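Threads > Days Out > Ilville

Tagged: open days, robots, making things

1/ Spent Tuesday at the Vondari open day in Ilville and I'm still buzzing! 16 stands, and I got stuck at the first one.

2/ They let you try the hand-held gripper yourself. You squeeze, the fingers close. Much harder than it looks!

3/ Loved the worn dark pads, a white cloth underneath, and that glossy black thing with the coral flowers.

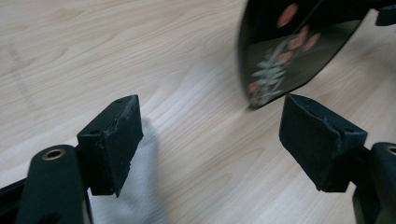

4/ Next up: the Rurkik arm, after lunch. Queue of 8 and well worth it.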